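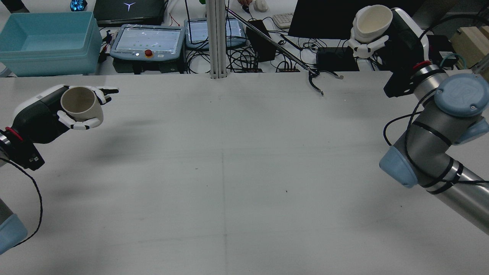

Recording cup demonstrations with two arms

Two-handed cup tasks are a great first set to collect! They're quick to reset, and they show you right away whether your teleoperation setup is any good. I recorded 80 of them in Harkidby last June and learned a lot by doing it badly at first.

1. Clear the table down to the cups. Anything else you leave within reach becomes part of the lesson.

2. Bring both arms to the same start pose before every take. I save mine in Gruloner as a preset and call it from the pendant.

3. Start recording, wait one second, then move. Grasp the left cup first, then the right (pick an order and stick with it for the whole batch).

4. Lift, tilt the right cup toward the left one, hold, and set both down. Go slower than you think you need to. My early takes ran 18 seconds and the later ones 34, and the slow ones trained so much better.

5. Stop recording before you touch anything.

Move the cups a few inches between takes and turn the wrists a bit differently as you come in. Keep fumbles if you recovered from them, they're gold! Drop a take only if a cup fell or an arm faulted. After every batch, play back 3 takes at random and check that the hand readings line up with the video.

Feb 25, 2019

Related
Setting finger force limits in Gruloner
Syncing two arms on one clock
Litach gloves: first week
Labeling takes with Segers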